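Sorting rice from peanut shells - faster way?

yolo_zavala
Wednesday, February 26, 2020
Rice and peanut shells ended up together on my black tray. I also have a clear tub with a candy wrapper in it. I want the rice back for craft filling, not for eating.
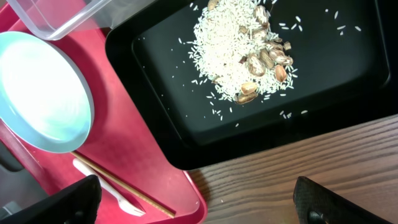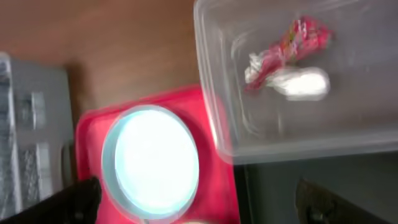
I've been picking shells out by hand. Two evenings is my limit.

sirkka_h
Use a colander with wide holes. Rice drops through, shells stay.

NKarunaratne166
Disagree. Small shell bits go through too. Pick the big ones first, then fan the rest outside.

sirkka_h
Fanning loses rice - I've tried it.

Heikki K
I'd toss it. A new bag is cheap.

yolo_zavala
Colander first, then. Wrapper goes in the trash.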